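Storing Whole Fruit in Zip-Top Bags
Tadovano Household Skills Program
Prepared by Joanne Mottram and Alper Aksoy

This guide covers the short-term storage and transport of whole fruit in clear zip-top bags. It is intended for participants in the home kitchen course and may be copied for personal use.

Before you begin
Clear a flat work surface and wipe it down. Select a bag large enough for the contents to lie in a single layer. Fruit with broken skin should be set aside and eaten the same day.

Step 1. Fill the bag
Place the firmest pieces at the bottom of the bag and softer fruit nearer the opening. Pears should go in with care, as a stem can press into neighboring fruit or puncture thin film. Limit each bag to three or four pieces.

Step 2. Lay the bag flat
Set the bag on its side and spread the contents so that no piece rests on another. A colored zipper strip is easier to follow by eye – a useful feature when several bags are prepared at once.

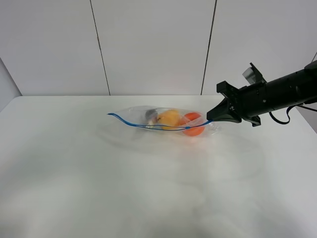
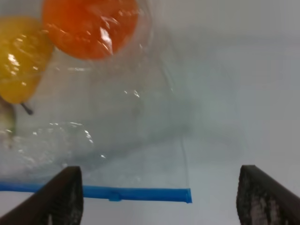
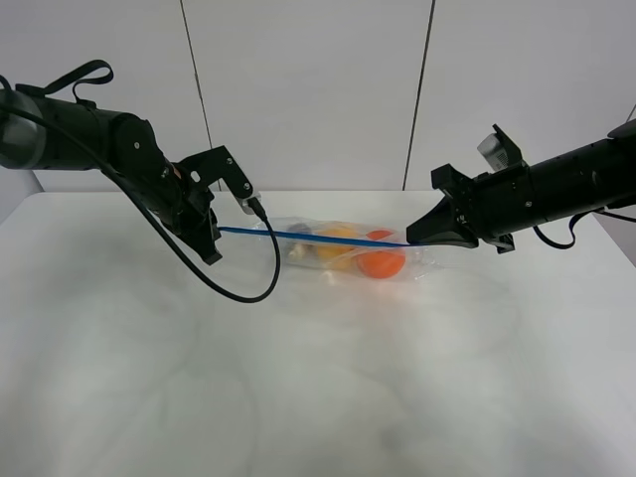
Clear bags with a blue zipper strip, contents inside.

Step 3. Close the zipper
Hold one end of the strip and press along its full length with the thumb and forefinger. For fruit that is still ripening, leave a gap at one corner and keep the bag at room temperature.

Step 4. Label and store
Write the contents and the packing date on the bag before refrigerating. Check refrigerated bags every two days and wipe away any moisture found inside.

Questions about this guide may be directed to Belmiro Leitão at the program office.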